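Introduction to Automation
Handout 3: Notes on our visit to the Jarnine open day

These notes are for everyone who came along on Friday, and also for those of you who couldn't make it and have been asking (very nicely, I must say) what you missed. Please read them before the next lab, and bring your own notes too, even if they got a bit scribbly by the end of the afternoon.

We began in the big hall with the Ultasent packing line, which most of you had seen in the lecture slides. It handles some 900 parcels an hour on a good day, and I was so pleased to see how many of you went straight to the sorting gate and stayed there! Remember what we said about sensors placed ahead of a decision point: the further upstream they sit, the more time the controller has, but the more can shift on the belt before the parcel arrives. Wiesława Bednarek kindly drew the timing diagram for us on the whiteboard, and I have copied it into the lab folder.

After the coffee break we moved to the smaller room for the tabletop manipulation demonstration, which I had been looking forward to all month. This is the part that connects to chapter 2, so do take your time over it.

Three terms to hold on to:

Approach: the path the gripper takes before it touches anything. From overhead is often simplest for round things, though it can hide the sides of the object from a camera on the wrist.

Grasp: the moment the fingers close, and the force they keep up afterward. Two fingers on a cylinder touch it along two narrow lines, so a small error in centering matters more than you would think.

Transfer: everything between lifting and letting go. Speed is tempting here, and speed is also what smears the picture from a moving camera, so the software has to cope with frames in which edges go soft and bright things wash out.

With all that in mind, have a look at the two fingers around the white, round-topped piece, with the other things on the table gone to streaks, and think about which edges you would trust if you had to find the black object to the left of it.
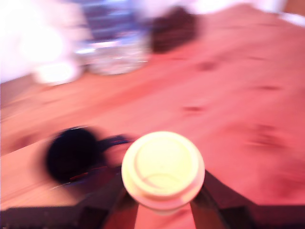

Wen-hsiung Man felt that I make too much of blur, and that a slower arm with a cheaper camera would serve most small workshops perfectly well. It's a fair point, and I'd love for us to argue it out in the lab, because the answer depends a great deal on how long a customer is willing to wait for each item.

For next time, please write a page comparing the sorting gate with the tabletop gripper. Which one knows more about the thing it is handling, and where does that knowledge come from? Sketches are welcome, and pencil is fine.

Related handouts
Handout 1: Belts, gates and the Rathjen sorter
Handout 2: Reading a timing diagram
Lab sheet: Finger force and the Brirkard test rig

Last updated: September
Questions about the course: ask at the lab desk | Back to top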